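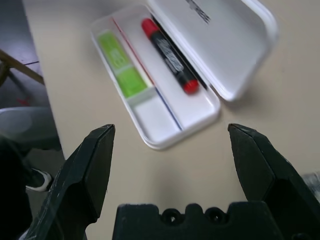 White plastic case, lid open, glue stick and marker in the tray.

Forum: Desk and Drawer › Storage and Carry
Thread: Hard case layout, glue stick next to marker

gyazzie
Posted 9 February 2026
Glue stick on the left, black marker with the red cap beside it, thin items flat along the length of the tray. The lower part below the glue stick cap is unused. The case goes in a backpack side pocket, usually on end, and everything migrates toward whichever end is down. The marker I can live with. The glue stick hits the end wall hard enough that the cap has cracked on 2 of them since May.

I want to keep the hard case. Looking for a divider or insert that does not raise the contents above the rim, since the tray is shallow.
– Gus Yazzie

forside_user
What is the internal depth at the hinge side? On mine the lid loses a little clearance there and a foam liner stopped it from latching.

gyazzie
Have not measured at the hinge. A glue stick closes with a small gap, a fat highlighter does not close at all.

ratchet386
Skip the foam. It compresses, picks up graphite and cannot be cleaned. Cut a strip of stiff plastic to the inner width of the tray, fold it into an L, and fix the short leg to the floor with double-sided tape just below the glue stick cap. That leaves a separate compartment at the bottom for an eraser and a sharpener. Mine is 8 mm high and has held for a full school year.

i_dominguez
An 8 mm wall will stop a glue stick from sliding but thin pens will ride over it if the case is dropped. I would put the thin items in a sleeve first. A cut drinking straw works for leads.

The other problem is orientation. Glue sticks should travel cap up. In the photo the cap points to the lower end, so if that end goes into the pocket first, any softened glue creeps into the cap. Rotate it.

ratchet386
Cap direction makes no difference with a solid stick that is fully retracted. I have carried them both ways. What matters is winding it all the way down before the cap goes on.

i_dominguez
It makes a difference in a hot car. I maintain supplies for two classrooms and the ones stored cap down are the ones with glue smeared around the collar. Retracted or not.

ratchet386
Then the hot car is the variable.

forside_user
Both can be true. For what it is worth, the Forside insert tray fits some cases of this shape, but it has fixed channels and the wide one is too narrow for a glue stick. I returned mine. The Gevex one is adjustable and the tabs snap off in cold weather.

su_stationery
Different suggestion – take the glue stick out of the case. It is the widest and heaviest item there and it dictates the layout for everything else. Put it in a small zip pouch and the case holds pens only.

gyazzie
Considered that. A second container is one more thing to lose, and the case is for a kid who loses things.

su_stationery
Fair. In that case at least move it against the hinge wall so the marker is on the latch side. When the case is opened on a slope, the lighter item rolls out first.

i_dominguez
Disagree, at least until somebody measures the hinge side. See the question about clearance further up.

gyazzie
Measured this evening. The hinge side is 2 mm shallower than the latch side, so the glue stick stays where it is. I cut the L divider from the lid of a yogurt tub, which was too flexible, then from an old binder cover, which is fine. Cap now faces the other way. Will report back if the tape lets go.

ratchet386
Wipe the tray with alcohol before you tape it. Molded cases often have release agent left on them.

gyazzie
Already taped. Will redo it if it lifts.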